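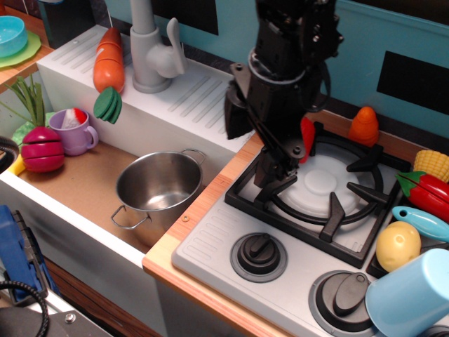 Gas burner lights, then dies when I release the knob

Ľudovít Rusnák
Ellton cooktop, 8 years old. Left front burner goes out within a second of letting go. The other burners are fine. I cleaned the cap and ports, no change. Is the valve bad?

Zeyu Xiong
Most likely the thermocouple. Wipe the tip with fine steel wool and check that it sits in the flame – a bent bracket is enough to cause this. If it still drops out, swap it with the one from a working burner. If the fault moves, order a new one. Shut off the gas first.

Truvico952
Had the same on mine, new thermocouple fixed it.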